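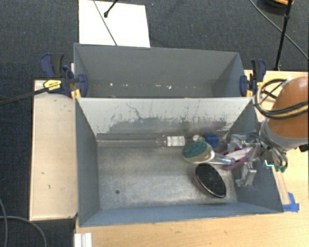

4. Using and cleaning the sorting bins

The Komport bench set comes with two open metal bins. Keep the pair on a flat tabletop, one directly behind the other, with the long sides parallel. The front bin holds the items you are working with. The rear bin takes the items you have finished with.

4.1 Loading the front bin

1. Wipe the bin floor with a dry cloth.
2. Check that bottles are capped. Lay them on their sides.
3. Put small loose items in next, against the far wall.
4. Place scrubbing brushes last, with the handle pointing toward the side you reach in from.
5. Leave part of the floor clear so items can be moved without lifting them out.

Note: Do not stack items above the rim. Each bin is rated for 15 pounds.

Caution: The small round hole in the bin floor goes all the way through. Do not pour liquids into the bin.

4.2 Emptying and cleaning

Clean both bins after every 24 hours of use, or sooner if crumbs or grit collect along the bottom edge of the walls.

1. Take everything out of both bins.
2. Carry each bin to a sink or trash can and tip out the debris. The sloped end wall helps it slide out.
3. Wash with warm water and a little dish soap. Use the soft side of a sponge.
4. Rinse, then dry the corners with a towel.
5. Let the bins air out for 14 minutes before you reload them.

Caution: Do not use the scouring side of a brush on the walls. It wears through the gray coating and leaves dark streaks that cannot be polished out.

4.3 Scuffs and scratches

Scuffing on the lower half of a wall is normal wear and does not affect use. Cloudy marks on the bare metal floor are also normal. Run a gloved finger along any deep scratch. If the edge feels raised or catches on the glove, stop using the bin and order a new one.

Replacement bins are sold singly under part number 478 from Guillot, Skultondale. Liners are not included. Older Grarkico liners fit if the front lip is folded down, but they cover the hole, so take them out before washing.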